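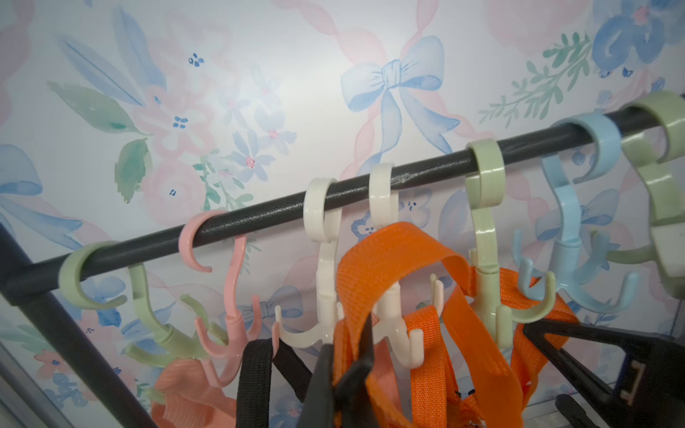 Perchas giratorias de colores y correas naranjas en el perchero de pruebas de Trastley.

18/09/2018 - El equipo de Trastley ha publicado el informe de su incidencia más comentada del año, ¡y da gusto leerlo! El robot que aprende a colgar y descolgar mochilas se quedó con una correa enganchada en la pinza, siguió tirando cuando debía soltar y acabó desplazando el perchero hacia el pasillo de trabajo. Nadie resultó herido. Los daños se limitan a tres perchas y una costura.

Según el informe, que firma Ntombi Oosthuizen, el fallo tuvo dos partes. El límite de fuerza de la muñeca se había subido en enero para manejar bolsas más pesadas y seguía en ese valor. Además, el programa daba la correa por suelta en cuanto se abrían los dedos, sin comprobar si la cinta continuaba enredada. La parada automática tardó 19 segundos en saltar, y para entonces Krishnamoorthy Chacko ya había pulsado la seta de emergencia.

«Las cintas son lo más difícil y lo más bonito de este trabajo», cuenta Oosthuizen. «Una caja se queda donde la dejas. Una correa se dobla, se mete por donde no la esperas y te obliga a pensar otra vez todo el movimiento».
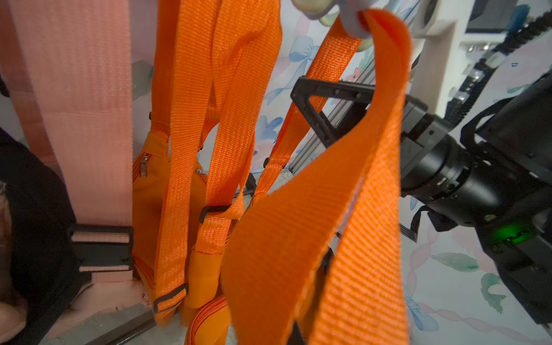 Y lo han pensado otra vez, desde luego. El brazo trabaja ahora con un límite de fuerza más bajo, retrocede unos milímetros después de cada suelta y, si nota resistencia, se detiene y avisa. El perchero va anclado al suelo y el pasillo queda cerrado mientras hay movimiento. Con estos cambios se han repetido 21 ensayos: en 17 la mochila quedó bien colgada y en los demás el robot paró solo, tal como se le pedía.

Gillespie MacRitchie, responsable de seguridad, quiere que el informe circule también por el taller de Hatport, donde se prepara una celda parecida - allí colgarán arneses, con hebillas bastante más traicioneras. La próxima tanda de pruebas empezará cuando lleguen las perchas de repuesto.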